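Timent Docs > Datasets > Caldeira Bimanual > README

# Caldeira Bimanual: Data Card and Loader Notes

Caldeira Bimanual is a set of two-arm tabletop demonstrations with matching tools for loading, replay and policy evaluation. It is maintained by the Timent manipulation software group.

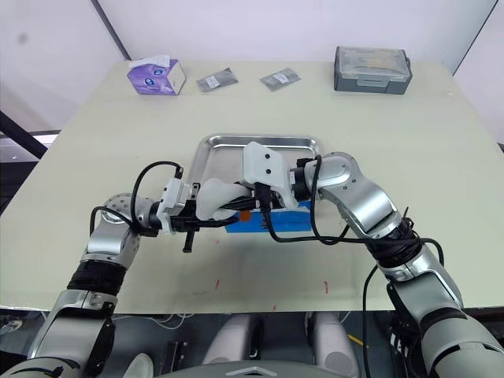
## Scope

The release supports research on coordinated control of two arms working on one object. In the sessions collected here, both grippers act at the same time on items placed on a square table, often with a steel tray in the work area. Everyday goods may stand along the far edge of the table. These are left in view and should be treated as distractors by perception models.

The data is not suitable for research on mobile bases, outdoor use or work near people.

## Contents

The release holds 106 episodes in 6 task families. Each episode is stored in its own folder with the following files:

- `head.mp4`: color video from the head camera
- `joints.parquet`: commanded and measured joint positions for both arms
- `grip.parquet`: gripper opening and motor current, left and right
- `meta.json`: task family, instruction text, operator code, outcome flag

All streams share one clock. The loader aligns them to the video and reports any gap longer than 70 ms. Episodes with gaps are kept, and the flag `has_gap` is set in the metadata.

## Installation

The tools are distributed as the package `olari`. Python 3.10 or later is required.

 pip install olari
 olari fetch caldeira --dest ./data
 olari check ./data

The check command compares file hashes with the manifest and lists any episode that fails. Users should run it before training.

## Loading an episode

 from olari import Episode
 ep = Episode.open("./data/caldeira/0041")
 for step in ep.aligned():
 image = step.head
 left, right = step.joints

Joint order runs from shoulder to wrist. The left arm is always first. "Left" means the left side as seen in the head camera view.

## Known limitations

1. When both grippers close on a flat item, they hide part of it and part of whatever lies below. Masks for these steps were drawn by hand and are less exact at the edges.
2. Cables on the arms can cross the table surface in the camera view. The baseline segmenter sometimes labels them as objects. A cable class was added in version 2 of the label map.
3. Polished and glossy surfaces produce highlights that shift as the arms move. Depth estimated from color alone is unreliable in these areas.
4. Motor current is not calibrated between the two grippers. It should not be read as contact force.

## Evaluation

The standard split is by task family. One family is held out for testing, and its name is given in `splits/standard.json`. Results should state the label map version and whether episodes with gaps were included. Random splits by time step are discouraged, as they place near-identical images in both training and test data.

## Changes

Version 2, June: cable class added; clock drift corrected in the Luvirari sessions; outcome flags reviewed by a second annotator.

Version 1: first release.

## Maintenance

Rui Seixas is responsible for the label map and the manifest. Reports of faulty episodes should include the episode number, the `olari` version and the full output of the check command.

14 shares | 3 comments

© Timent | Contact the data office | Terms of use | Back to top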